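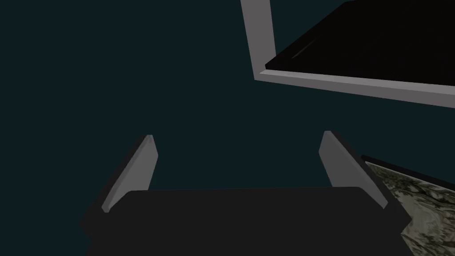
I kept my Punjabi going for three years after Saturday school finished, then one winter I couldn't come up with the word for "elbow" on the phone to my grandmother. That comment came from a tester in our last round, and it covers most of what we want to study next.

Plunine is looking for 100 people to try a listening and recall app for heritage and second language speakers. The trial runs for 22 days in March.

Who can take part
You are 16 or older and live in Canada.
You once spoke or studied Punjabi, French, Cantonese or Tagalog and use it less than once a week now.
You have a phone that can play audio. Older models are fine.

What you will do
Complete one short session a day - most people take it on the bus or at lunch. The word list has 1,036 entries, sorted by topic (kitchen, body, weather, errands and so on), and you will only see part of it. There is a spoken check at the start and another at the end, both done from home.

We had 347 sign-ups last time and could not place everyone. Tagalog and Cantonese speakers are especially welcome, as those groups were small.

Payment
Participants receive a $60 grocery card after the final check. If you leave early you will be paid for the days you finished.

How to apply
Fill out the form on the Plunine site and choose "Flultthorpe trial" from the menu. Parents asking about Kidside, our program for under-12s, should use the separate form - it opens later in the spring.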